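Path survey notebook, Penalham loop, November

Started a little after 9 this morning with a thermos and the good clipboard, since the old one has finally lost its spring. The idea for today was modest: walk the Tramow stretch slowly, look at the edges, and write down anything that ought to go into the winter list before the ground gets hard. I'd meant to do this back in October, but the drainage work at Vestergaard ate up most of the month and the path had to wait its turn.

The bank side first, as I always worry about it more. The leaves are thick all the way up the slope, brown and dry, with dead grass mixed in, and by the edge of the asphalt there's dark soil showing through in patches. I'd like that raked back before it creeps any farther over the surface. The asphalt has small cracks and a few specks of debris, so let's sweep first and then decide about filler. I do love the bend by the pine, I must say, and I stood there longer than the job needed.

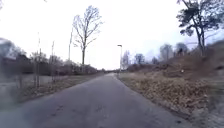

Bank side, looking along toward the lamp. Small white thing partway up the slope, litter or a marker, to be checked.

If it does turn out to be one of our markers, it isn't on my sheet, and the sheet is supposed to have all 14 of them. I'll compare with the Grivus map when I'm back at my desk. The map is drawn at 1:2,000 and the pencil notes on it are mine, so apologies in advance to whoever else has to read them.

On to the more open part, where there's grass along the left and loose gravel along the right. I'm fond of this piece, with its big bare tree standing up in front of the hedges, and the surface looks smooth enough that I'd put it at the bottom of the list. The gravel edge is soft and irregular, though, and I'd like us to tidy the line by hand while we have the rakes out anyway.

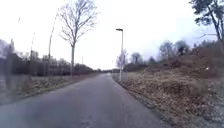 Open stretch, grass verge left, gravel right. No painted markings here.

For next time: bring 4 stakes and the long tape, and measure the soft edge properly instead of pacing it out in boots. Rakes and brooms are still in the Vestergaard shed. I've put us down for 16 bags for the leaves, and if that's too many we can use the rest at Penalham.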